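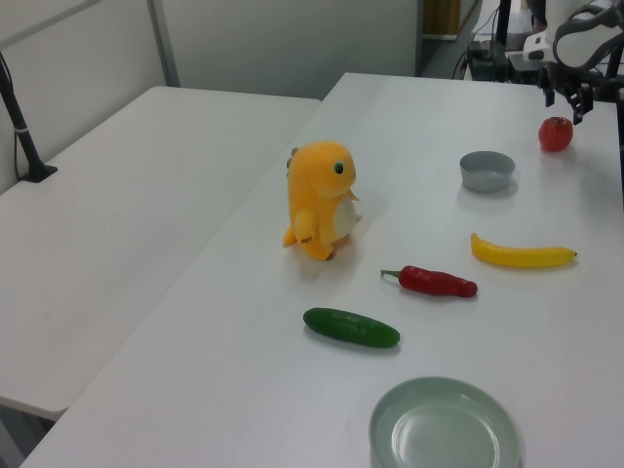
Unit 4. Sorting and Classification in Early Childhood
Course notes, revised 7 Oct 2019
Instructor: Karine Simard

4.1 Terms

Sorting is the placing of items into groups. Classification is sorting by a stated rule that can be applied to a new item. A child who puts a toy apple with a red block has sorted. A child who then says "red ones go here" and places a third item by the same rule has classified. The two are often scored together in older studies, and this should be checked before results are compared.

An attribute is any property on which items can differ (color, size, shape, use). A category is a group held together by one or more attributes. Taxonomic categories group items of the same kind: apple, pear, banana. Thematic groups join items that occur together in daily life: apple, bowl. Preschool children use both, and the wording of the instruction affects which one they choose. "Find another one" tends to produce taxonomic choices. "What goes with this?" leaves the question open.

4.2 Order of development

The usual sequence is given below. Ages are omitted on purpose; the spread within a single classroom is wide.

a. Graphic collections. Items are lined up or arranged into a figure, and the rule changes partway through.
b. Single-attribute sorting with a stable rule.
c. Rule switching. The same set is sorted again by a second attribute.
d. Class inclusion. The child compares a category with its own subcategory ("more apples or more fruit?").

Step c is the one most often misread. A child may state the new rule correctly and still sort by the old one. Record the statement and the action in separate columns.

4.3 The Darnia data

The reading by Shibata and Ko covers 217 children at the Darnia preschools, with 1733 scored trials. Each child was given 7 trials or more, with one rule switch. Two points for discussion:

Trials were pooled across children in the main table. Children with more trials therefore carry more weight. Sydorenko's reanalysis uses one score per child, and the switching effect is smaller.

The scoring sheet had no code for thematic groups. These were entered as errors — a decision the authors defend on page 642 of the course reader. Read that paragraph closely.

4.4 Choosing materials

Items in a set should differ on the attributes under test and be familiar to the child. If every fruit is also small and round, a correct sort cannot be assigned to one rule. Include at least one item that belongs to no obvious group and note what the child does with it.

For next class: read Shibata and Ko, sections 2 and 3. Bring one completed record sheet. Questions about the sheet go to Oanh Sầm.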